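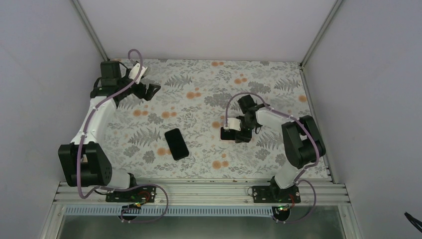 The Heitmann printworks in Broltham opens its doors once a year, in February, and I have wanted to go ever since I started sewing my own curtains. It did not disappoint! The tour starts in the drawing room, where a new pattern still begins on paper, and the first surprise was how much thought goes into leafy prints. Take gray and dark gray fern fronds on an off-white ground, with little clusters of orange-peach dots scattered between them. I would have called that a simple design. Our guide explained that each color gets its own screen, and that small warm dots like those are usually placed last, to pull the eye across the gaps.

From there we went down a very steep iron staircase to the print hall. The long table is 43 yards from end to end, and the cloth is glued flat along the whole of it before anyone touches a screen. Two printers work across from each other and pass the squeegee over the middle without a word. They let us stand close enough to smell the paste (a bit like wet chalk), and I could have stayed there all day. The pattern they were printing is called Lanosero, a big tumbling vine that takes nine screens, and seeing the stems arrive first and then the leaves was a treat.

The screen store is upstairs again. They keep 200 of them in racks, some with the old pencil notes still on the wood. A few of the patterns haven't been printed in 30 years, but the screens are washed and checked all the same.

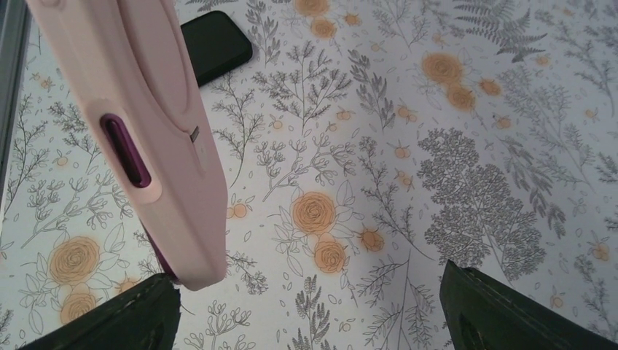

Another visitor asked whether the hand-printed cloth fades faster than the machine-printed kind, and said her own kitchen blinds had gone nearly white in two summers. The guide thought the dye mattered far more than the method, and told her to line anything that hangs in a south window. I wrote that down for myself.

We finished in the remnant shop, which used to be the boiler house. I came away with two yards of a green stripe and a bag of offcuts for cushions — more than I meant to buy, of course. The 73 bus from Studden stops right by the gate, and the last tour goes in at three. Wear flat shoes for those stairs.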